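From: Seung-woo Lim
To: Balcombe Harbour Users list
Subject: Re: Revised berthing arrangements, Doltov feeder service

Dear members,

Thank you to those who have written regarding the Doltov service. The question quoted below was raised by several subscribers, and I am replying to the list as a whole.

> Could the port office confirm whether the feeder will keep its
> present window at the inner berth once the larger ship takes over
> from the Na? Our trucks are booked against the morning discharge
> and we would need notice of any change.
> Freight Desk, Broline

The replacement vessel has a declared capacity of 490 containers. She will use Berth 2 for both discharge and loading, and the present Thursday window will be kept. Her greater length means that the adjoining lay-by berth must be clear before she enters the harbour channel. 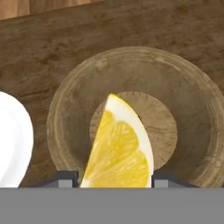
Operators of tugs, barges and workboats who now lie there overnight are asked to shift to the western wall by 10 pm on the evening before arrival. Lines left on the bollards will be removed by port staff and held at the gatehouse.

Refrigerated containers remain a matter of some concern. The number of power points at the berth has not changed, and agents should lodge their reefer lists with the port office before the vessel leaves her previous port. Late lists will be accepted only where power is still available - no priority can be given on the basis of cargo value.
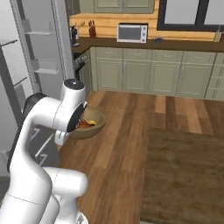 2 min read

As to road access, trucks will continue to enter by the northern gate. Drivers arriving ahead of their booked slot should wait in the marshalling area and keep the weighbridge approach clear. Broline and other carriers with standing bookings do not need to rebook.

The revised tariff for line handling takes effect in March. Copies have been sent to all registered agents, and further copies may be requested from this office.

Yours faithfully,

Seung-woo Lim
Berthing and Marine Services
Port of Balcombe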